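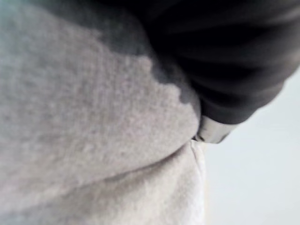

Okay friends, a few of you asked how I got back into writing real letters on real paper, so I'm going to try to tell it in order. It's a long one, so go get your tea. 12 Apr 2023

1/
My aunt Müzeyyen Taşdemir moved to Kallon when I was in middle school, and that's 305 miles from my kitchen table. She doesn't like the phone. She'll pick up, ask if you've eaten, tell you it must be costing you money, and hang up. So for years all I really knew about her life was that she wanted me to eat.

2/
Then last June an envelope came from her with a pressed geranium in it and six pages about her neighbor's fence. Six pages! The fence was put up crooked, taken down, put up again and painted a green she can't stand. I read it standing by the mailbox with my keys still in my hand, and then I read it again on the stairs.

3/
I wrote back that night and it was terrible. I hadn't written anything by hand longer than a grocery list in ages and my wrist hurt by the second paragraph. I kept wanting to go back up and fix things. I mailed it anyway, crossed-out words and all, and she told me later she liked the crossed-out words best because she'd held them up to the window to see what I almost said.

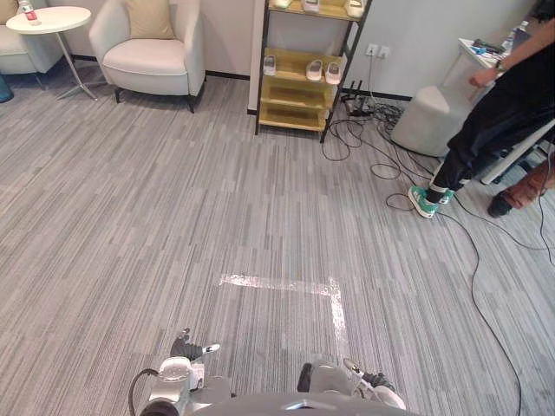 4/
What to write about when "nothing happened." I got stuck on this for weeks. My friend Sorcha Phelan has written to her brother every month since college, and her advice was to start with whatever you can hear. So I started one with the dishwasher, and from there I got to the time we flooded Mom's kitchen, and then I was on the back of the page and running out of room.

5/
Small complaints are wonderful in a letter, by the way. The bus, the price of tomatoes, the man at the Trorkovley post office who weighs everything twice and sighs both times (I've grown very fond of him). Big news can go in a text. Put the tomatoes in the letter.

6/
Supplies, for the people who asked. I use a Somanon pen, the plain one, and a pad of cream paper from Soylu, the little stationery store next to the dry cleaner. I did buy a fountain pen in the first rush of excitement — it's beautiful and it leaked all over my good purse, and now it lives in a cup. Ink that dries fast is worth having if you're left-handed like me and drag your whole arm through everything.

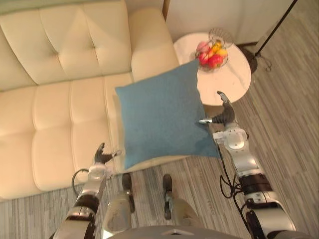

4 min read

7/
People wonder how I find the time and I don't think I do, I just leave one lying around half finished. There's usually a letter under the fruit bowl. I add a bit while the rice cooks, and then a bit more the next day in a different mood, and my aunt says she can tell exactly where I got up because my handwriting comes back calmer. Or hungrier, depending.

8/
Please don't wait for your turn, either. Alper Işık, who used to sit across from me at work, stopped writing to his old roommate because he was "owed one," and they both sat there being owed one for years until Alper gave in and sent a postcard with a duck on it. The answer came back so fast it must have been written the same day. If you're thinking of somebody, go ahead and send it.

9/
Keep the ones you get. Mine are in a cookie tin, in no order at all, and when I want one I have to dig through all the others and lose an evening, and I've come to think of that as a pretty nice evening. My cousin Şükran Polat has hers in a binder with tabs. She's welcome to come do mine, and I'd make lunch.
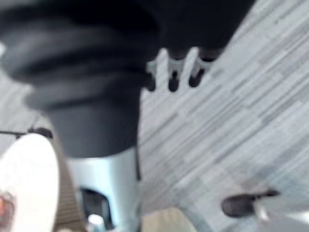

Photo: Dilek Karaca

10/
The fence, since I know you'll want to know, is white now. I got a whole page on it last week, plus a recipe for lentil soup that says "enough water" and "the usual amount of cumin." I've written back to ask what the usual amount is. I expect an answer in a couple of weeks, and it'll probably say "you know, the usual."

11/
If you have someone you'd like to write to and you're shy about it, tell me in the replies and I'll cheer for you. And if you already write to somebody, tell me what you put in your last one, I'd love to hear it. Even if it was mostly weather. My last one was mostly weather!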